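Subject: Re: Skomis gripper kit — worth it?

Had the Fladeo on trial since March. Soft toys are fine, the brown furry one with the red band included.

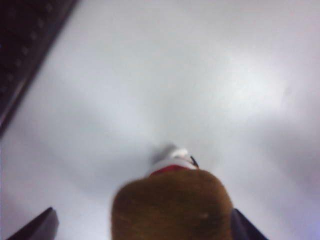

Fingers swap in 8 minutes, manual says two. Software a bit clunky, setup wizard forgot my settings twice. Support answerd same day though. Would buy again — not at full price.

Thitima

On September 2, 2025, Skinner wrote:
> Anyone tried the Skomis kit? Furnetti want 2000 for it, plus 77 delivery. Seems steep.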